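Search this journal
Keyword, author, volume
Advanced search

May
Edgardo Policarpio and Walid Zoubi

Filed under: Vehicle servicing / Workshop practice / Customer records

4. What the job cards told us about brake fluid

4.1 Reading the cards

We came to the job cards expecting a dull few weeks and got the best part of the whole study. The Lundville workshops keep their cards on paper for the first visit and on a shared system after that, so every car in our set has at least one sheet that somebody filled in by hand with the bonnet up. In all we read 2130 cards from 69 workshops. Each card has a box for the brake fluid test, a box for the date of the last change, and a wide blank margin that the printed form gives no name to. The margin is where the good material is!

Mechanics write in it freely. They note the colour of the fluid, whether the reservoir cap was stiff, what the driver said about the pedal on the hill out of Kekcombe, and (a real pleasure for us) arguments with whoever serviced the car last. One card carries three sets of handwriting over four years, each correcting the one before it. We coded these notes under five headings, which are set out in Section 3, and a note could fall under more than one. 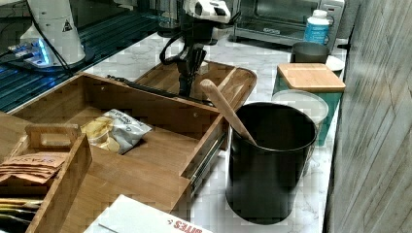 The printed boxes were filled in far less evenly than the margins. The date of the last change was blank on a good share of the cards for cars that had changed hands, as you might expect, but it was also blank for cars that had been coming to the same workshop since new. When we asked, the usual reply was that everyone there already knew the car. That is a lovely answer and a difficult one for record keeping, and we return to it in Section 6.

The test box gave us more trouble. Some workshops wrote the water content as a percentage, some copied the colour of the light on the tester, and a few simply wrote "ok" or "due". We kept all of these and sorted them into pass, borderline and change. Two of us sorted every card separately and then compared. Most of our disagreements were over "ok for now", which Policarpio read as borderline and Zoubi read as a pass. We settled on borderline after speaking to the people who had written it.

4.2 Timing of the change

Makers' schedules mostly set brake fluid by age, and drivers mostly think in miles. The cards show the two ideas rubbing along in an interesting way. At Lamptey, where many of the cars are used for short runs to the ferry at Panulport, several had covered fewer than 1000 miles between one yearly service and the next. Their owners often turned down a fluid change on the grounds that the car had hardly moved. The mechanics' notes on these cars are some of the fullest in the set, and they are patient too: one explains, in small capitals squeezed round the stamp, that fluid takes in water whether or not the car goes anywhere.

We were able to ring 116 owners who had put off a change at least once. We asked them what they remembered being told, and read their answers against the card for that visit. People who had been shown the tester reading at the car tended to recall it well, sometimes down to the light. People who had been told over the telephone tended to remember the price. We find this really encouraging, as showing someone a reading takes very little time and needs no new kit. We can't say from these calls that it changes what people decide, and the owners who agreed to talk to us may well be the ones who take more interest in their cars.

There was one surprise. Owners who had put the work off twice were often the keenest to discuss it, and several asked us to post them a copy of their card. With the workshops' agreement we did so. Two wrote back with corrections to the mileage, both of which we checked and entered.

Figure 4. Gripper and dark metal rod.
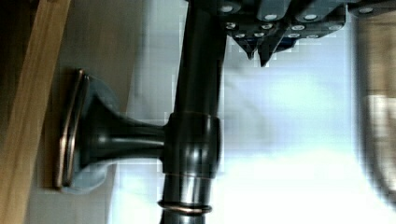 4.3 Cards with no follow-up visit

A smaller group of cards ends with a borderline reading and nothing after it. We first treated these cars as lost to the study, then found that some had moved to another workshop within our set under a new owner's name. Matching by chassis number brought a fair few back, and it is slow work that we would happily do again. The remainder are left out of the timing tables but kept in the counts of margin notes, where the later history of the car makes no difference.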